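The Jider two-arm bench kit: notes after the first period of use

27/11/2025

Our unit took delivery of the Jider kit in July, through the supplier Szalai. The package comprises two arms, an extrusion frame, the control software and a licence for 20 stored routines. These notes are intended for colleagues who are considering a purchase.

Assembly followed the printed guide without difficulty. The arms mount on opposite sides of the frame and share the middle of the table, so the order in which they move must be planned with care. We chose packaged food for our sorting trials - instant noodles and similar light packets - as these slide and overlap in ways that rigid blocks do not.

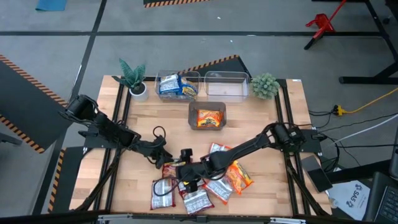
Results and cost

Over 1,513 attempted picks, 331 required a member of staff to step in. Overlapping packets accounted for most of these. Theerawat Thongsuk reduced the closing speed of the grippers in the second month, and the rate improved thereafter.

The kit was priced at roughly 3,000 pounds, excluding the support plan. Cable routing remains our principal complaint, and Szalai has been informed.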